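Pintura mate Petek para paredes y techos, gris Dravden

Ficha del producto
Marca: Petek
Color: gris Dravden
Acabado: mate
Formato: cubo con tapa de rosca
Referencia: 771
Precio por cubo: 1.160 pesos

Empiezo por lo que me preguntan siempre en la tienda: sí, se puede pintar el techo del mismo color que las paredes, y no, no te va a parecer que vives en una cueva. Yo lo hice en mi cuarto de trabajo con este gris y estoy encantada. La Petek cubre muchísimo, no gotea casi nada (y mira que yo cargo el rodillo como si no hubiera mañana) y el olor se va en una tarde con la ventana abierta.

El gris Dravden es un oscuro tirando a neutro. Con luz fría se vuelve un poquito azulado, así que pide la muestra antes, que la regalamos. Donde más me gusta es al lado de la madera: puertas rojizas, marcos marrones, suelos claros... Le hace un contraste precioso y te ahorras andar cambiando los muebles.

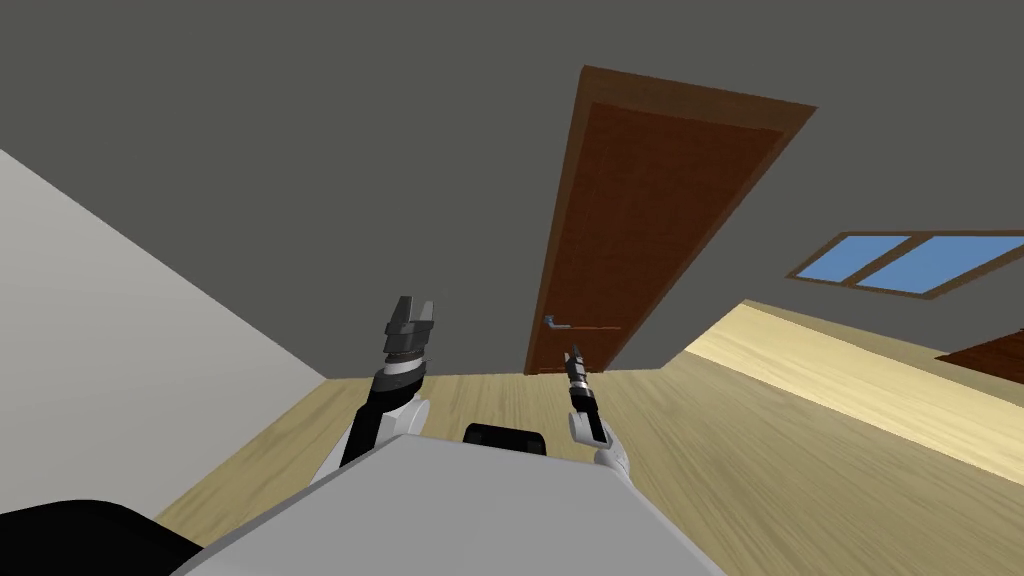 Otra cosa que me encanta es lo bien que aguanta los retoques. Guarda siempre un frasquito del mismo lote, ciérralo bien y escríbele la fecha en la tapa. Con un pincel pequeño y poca carga tapas un roce junto al interruptor y listo. Si el frasco lleva tiempo guardado, remueve hasta el fondo, que el pigmento se asienta.

Cómo la aplico yo

Limpio la pared con un trapo apenas húmedo, tapo agujeros, lijo y quito el polvo (¡esto último se olvida siempre!). Después van 2 manos, dejando pasar 5 horas entre una y otra. Si vienes de un amarillo fuerte o de una pared recién enyesada, pon antes la imprimación Ikden. Es más espesa de lo que parece, dilúyela un poco.

Para las esquinas uso brocha angular, y para lo demás el rodillo Rara de pelo corto. El de pelo largo deja textura de naranja y en un mate oscuro se nota desde la puerta. Trabaja por paños completos, de arriba abajo, y no vuelvas sobre lo que ya empezó a secar.
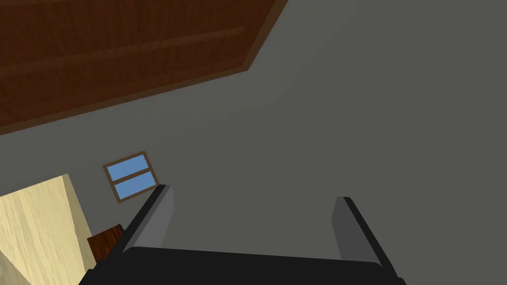
Pinza negra de dos dedos grises, abierta, sobre fondo gris liso.

Limpieza y cuidado

Espera un mes antes de frotarla. Luego, paño de microfibra y agua con una gota de jabón neutro, sin apretar. Los estropajos ni los acerques, porque en un mate dejan brillos que ya no se quitan. Para la cocina yo me iría a la versión satinada, que soporta mejor la grasa.

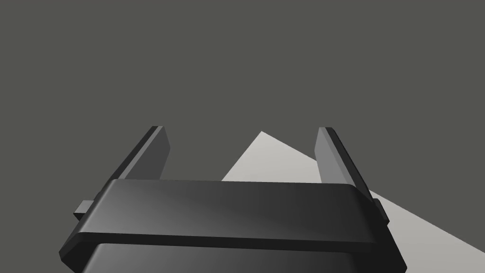

Envíos y recogida

Mandamos los cubos bien precintados y en caja doble. Si recoges en tienda, avísame el día anterior y te lo dejo batido. En agosto abrimos solo por las mañanas y los pedidos salen los martes. Se admiten devoluciones de cubos sin abrir; los colores preparados a medida no se pueden devolver, lo siento mucho. La muestra del gris Dravden se pide en el mostrador o se añade gratis al carrito con cualquier rodillo Rara.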